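From: Rhydian Gittins
To: diecast-swap list
Date: July 15, 2018
Subject: Re: Dalletti 1:43 coupes, second run

Ieuan Pugh wrote:
> The shop in Plerkthorpe says the second run of the Dalletti coupe
> is capped at 1000 pieces, numbered on the base. They want 70 dollars
> each, paid up front. I think we should put in a group order before
> the price doubles like it did on the first run. Who's in?

Not me, not yet. Did the first run double? I remember asking prices going up. I don't remember seeing many sell. Selvaraj has had his listed since May and it's still sitting there.

I'm also not sold on the numbering. My base says 113, and so does the one Cristóvão bought from a different dealer. Either they numbered each color separately or somebody has a sloppy stamp. If it's by color, then "1000 pieces" could mean 1000 of each, and that's a lot of little coupes.

The wheels bother me too. The dealer pictures show the wide rear tires, but the first run had those in the ads as well and mine came with four the same size. I'd want a photo of a finished car, from the side, before I sent anybody money.

If Ieuan still wants to go ahead, I'd ask the shop for:

1. A straight answer on how the run is numbered.

2. A refund date in writing if the cars don't ship.

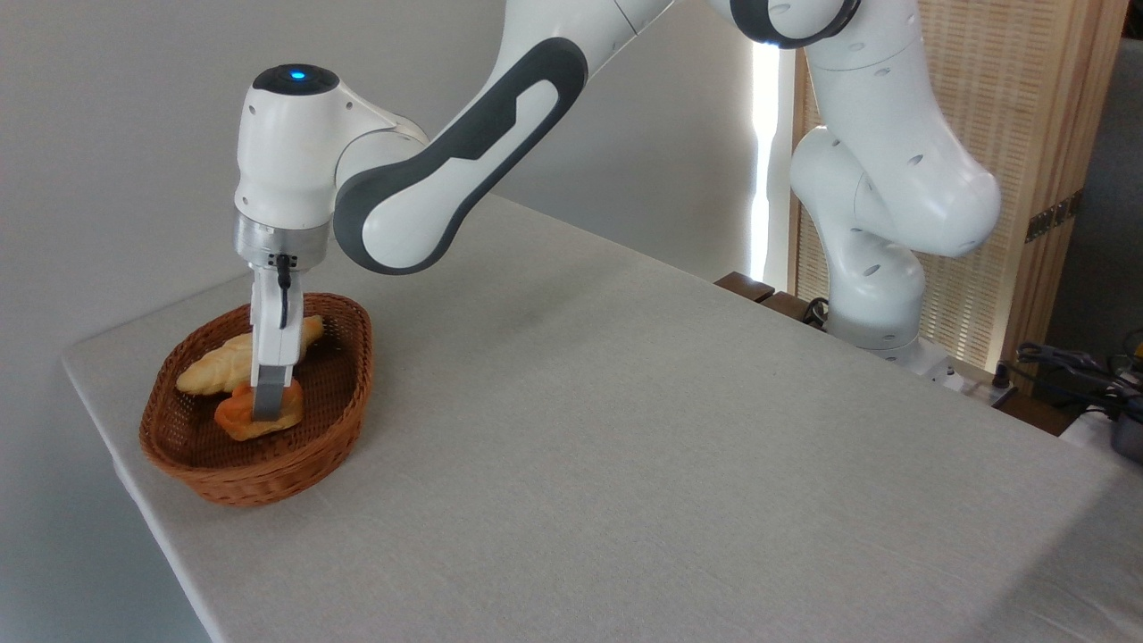 3. The price of one without the display case. I have enough cases.

Idris, do you still have the box from your Bresberg wagon? I need to measure the insert.

Rhydian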